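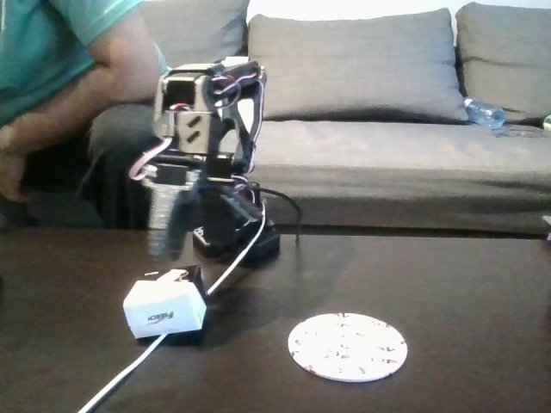 A small robotic arm on a dark brown coffee table.

The town archive in Walau says it can now put names to 34 unlabeled studio portraits, thanks to Kesska, a face-matching service sold to family history researchers. The claim deserves a closer look.

Kesska compared the portraits with the Bassi family albums, donated in March. The archive calls the results "confirmed." So far, only two of the names are backed by anything on paper – a penciled note and a studio receipt.
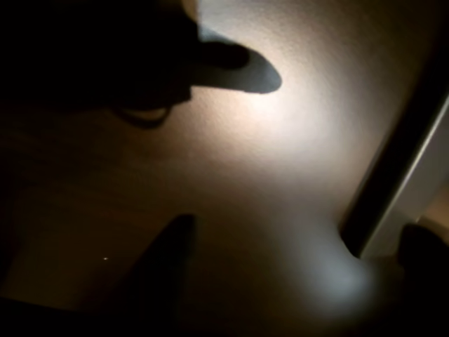
What does Kesska count as a match?
Any pair of faces scoring 66 or higher on its own scale, though the company hasn't said how the scale was tested on old prints.

Unnur Vestergaard, who has spent years cataloging work from the Bramiro portrait studio, is not convinced. "Brothers look alike, and so do cousins," she said. "Retouching made everybody look alike." By her estimate, about 50 prints in the same boxes were heavily retouched.

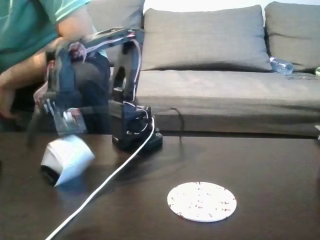
Can relatives order copies with the new names on them?
Copies are on sale now, and the archive says it will replace any that turn out to be mislabeled.

The archive has not said who will check the remaining names, or when.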